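Brultard Felt Pads for Chair and Table Legs, Pack of 20

If you've ever winced at the sound of a kitchen chair being dragged across a nice floor, you already know why we started stocking these! They come to us from a small workshop in Bundville, where Gunnel Öberg and her crew still cut every pad from pressed wool felt, and we've had them under our own dining chairs for years now (they've held up through two dogs and a great many Sunday dinners).

Each pad is 20 mm across and peels off a paper backing. Wipe the leg clean first, let it dry, press the pad on firmly and leave the chair upside down overnight if you can spare it. The glue likes a bit of time, and you'll be glad you waited.
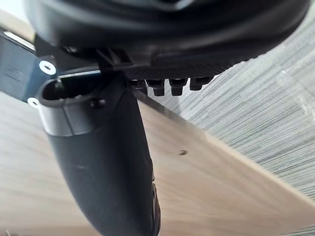
Black textured surface and studs, close up.

We're often asked whether the pads will work on tile and laminate as well as wood, and yes, they will, though on rough stone they'll wear faster and you may want to keep a second pack in the drawer. For heavy pieces like a sideboard or a piano bench, take a look at the thicker Brarnari pads instead, which Randi picked out for her own home last May.

Color: oatmeal or charcoal
Thickness: 5 mm
Item no. 101

Orders of 500 packs or more are packed by Taha Farouk at our warehouse, so please send him a note before you check out and he'll work out the shipping with you.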